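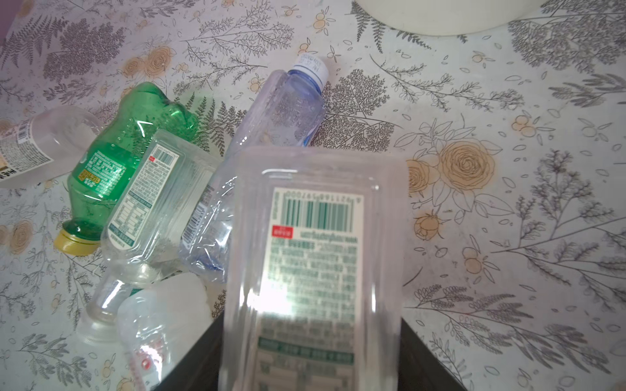 Dedden Street Tenants Assoc. - November minutes

Start 7:10 pm. Taras Nazarenko chairing. Quorum ok. Last month's minutes passed, one fix (Casine is the plumber, not the roofer).

1. Recycling
New bin schedule from the city still not posted in lobby. Plastic bottles: empty them first, caps question left open. Bins by the back door full again by midweek. Ask for a second blue one. Taras to call.

2. Boiler
Casine came out twice. Quote for the valve is $239, parts and labor. Approved, no objections. Third floor still cold in the mornings, they will bleed the radiatiors same visit.

3. Laundry room
Dryer 2 eating quarters. Celtura says they'll swap the coin box, no date given. Sign to go up in the meantime. Long talk about people leaving loads overnight. No rule adopted.

4. Bike storage
17 bikes tagged, owners have till end of month to claim. Untagged stay put for now.

5. Holiday potluck
Mykhailiuk bakery will do rolls again. Sign-up sheet by mailboxes. Need folding chairs, tables we have.

Other: hall light on 2 flickering. Package thefts, moved to next meting.

Adjourned 8:25.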